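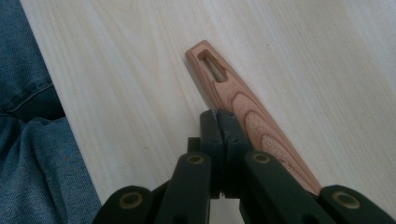
The hanging stand for the cooking tools

Sep 22, 2022
By Mỹ Ung, for the Rungrueang Kitchen newsletter

Many members have asked me what we will do with the old drawer, so I will use my space this month to write about it. The short answer is that the drawer is going to be for towels, and the cooking tools will hang.

For the members who joined us in the summer, the drawer is the wide one under the rice cookers. Everything with a handle was put inside it. The ladles, the turners, the slotted spoons and the big fork lay one on top of another, and when you pulled the drawer too fast, the ladle stood up and the drawer would not open anymore. Yupin Jaidee had to push a chopstick inside to free it before the lunch class, and the soup was waiting. After that day I started to look for a stand.

I looked at three kinds. The first was a ceramic pot, where the tools stand with the head up. It is cheap and easy to find, but water runs down into the bottom of the pot and it is not nice to clean. The second was a rail on the wall. I liked the rail very much, but the wall behind our stove is tile and we do not want to drill it. The third was a stand for the table, with a round base, a tall metal pole and a star at the top. The tools hang down from the points of the star, and you can reach them from any side. We decided to take this one. It cost 523 baht with the delivery, and Prasert Wattanapong found it at Tikeleck, in the back of the shop where they keep the things for restaurants.

The tools have to fit the stand, of course. A tool can hang only if it has a hole or a ring. I went through the drawer with Jaruwan Wattanapong one evening, and we made a pile of the ones that can hang and a pile of the ones that cannot. The wooden handles with the long slot are the easiest. The slot is big enough that you do not need to look carefully when you put it back, and your hand learns it after a few times. Handles with a very small round hole are more difficult. For those we can add a metal ring, or a loop of cotton string if you do not like the noise of metal.

Please check the pole before you hang the heavy things. On this kind of stand the pole is screwed to the base, and after some weeks of turning and pulling it can become a little loose. Hold the base flat with one hand and turn the pole with the other until it stops. Do not use pliers, they leave marks on the metal.
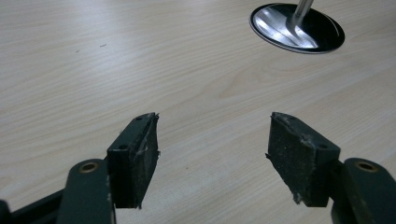
Should the heavy ladles go on the same side?

It is better to put them on opposite sides. If all the heavy tools hang together, the stand leans a little to that side, and it can fall when somebody takes the lighter ones away. Put one heavy tool, then one light tool, and continue in this way around the star. The big ladle for the noodle soup should stay on the hook beside the stove as before, it is too long for the stand.

Another thing I would like to mention is drying. When we used the drawer, some of us (me also) put the tools back when they were still a little wet. Wooden handles do not like this. With the stand there is air around everything, but the handle should still be wiped with a cloth before it is hung, especially in the slot, where the water stays. If a handle looks gray and feels rough, please put it in the basket by the door and I will take it home and oil it. I use the food oil for cutting boards, a small amount on a cotton cloth, and leave it for one night. The second night I do it again. Thin wood layers can open at the end if they stay in water, so please never leave a wooden handle standing in the sink, even for a short time.

For the metal parts, warm water and a soft sponge are enough. Dry them right after, if not you will see white spots. Tassanee Saithong told me that a little vinegar takes the spots away, and I tried it on the lid of my own pot at home and it worked well. I would not use the green side of the sponge on anything shiny. 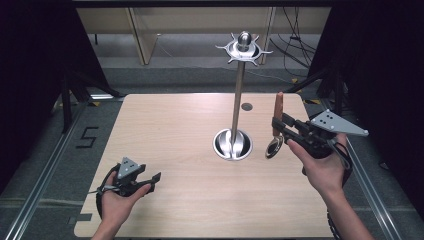

Where the stand will live is still not completely decided. My suggestion is the small table between the stove and the washing area, and not the counter. On the counter it would be too close to the fire, and people with long sleeves would catch it when they reach for the salt. On the table you can walk around it. The stand should be near the middle, so that the handles do not hang over the side and nobody's bag can pull them down. Tassanee prefers the shelf by the window, and I understand her reason, the light there is good and the tools would dry faster. But the shelf is 40 cm deep and I am worried for the children's class. We will try the table first and talk about it again in October.

The tools that cannot hang will go in the box marked Mirkwood, which is the old box from the tea gift set and is very strong. It is on the lower shelf. There you will find the rolling pins, the brushes, the short tongs and the peeler. If you are looking for the egg slicer, I am sorry, I also do not know where it is.

One small request about the names. Some members bring their own spatula or spoon and leave it with us, and we are happy to keep it. Please write your name on a piece of tape at the end of the handle. Last month we had two turners which were exactly the same, one of them belonged to Jaruwan and the other to the kitchen, and it took us a long time to be polite about it.

We would also be glad to receive more tools that can hang. The most useful would be a slotted spoon of medium size and one more turner with a thin edge for fish. Tramon has a simple one for 80 baht, with a slot in the handle, and if you pass by there you can buy it and give the receipt to Prasert. He will pay you back at the next lunch class. Please do not bring more knives. They stay in the knife block and the block is full.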